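Workshop Tips: Teaching a Small Arm to Sort Parts

Set out the bins before you record anything and push them tight against each other. A gap lets them creep when the gripper bumps a rim. Stacking bins with a cut-down front are easiest to drop into.

Use a different color for each kind of part. Green, yellow and black are easy to tell apart on the wrist camera, even in poor light.

Drive the arm slowly. If you miss a grab, open the fingers, back off and try again in the same run. Keep a few of those runs, so the arm learns how to recover.
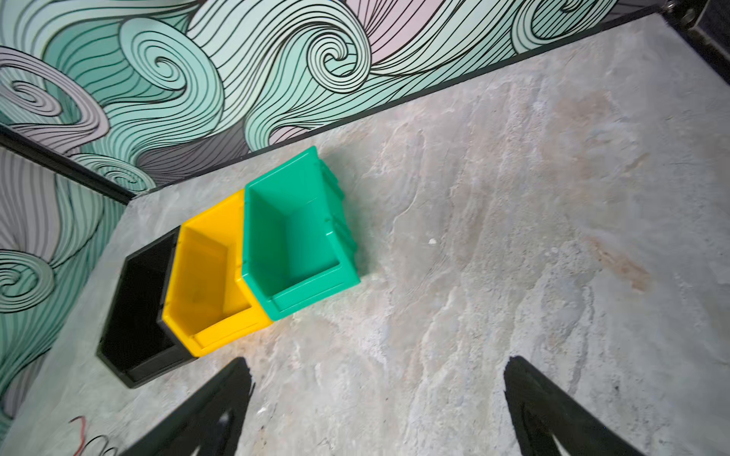 Change one thing at a time. Heikki Mustonen does 14 runs with the parts in one spot, then moves them a hand's width and does 14 more. Our sorting job needed more than 200 before it stopped dropping washers.

Tape down loose wires outside the arm's reach. Wipe the camera lens with a dry cloth before each session.

Throw out any run where your hand got into the view. Label the rest the same day, with the part name first and then the bin color.

Tips sent in by Zinhle Adams, September 2024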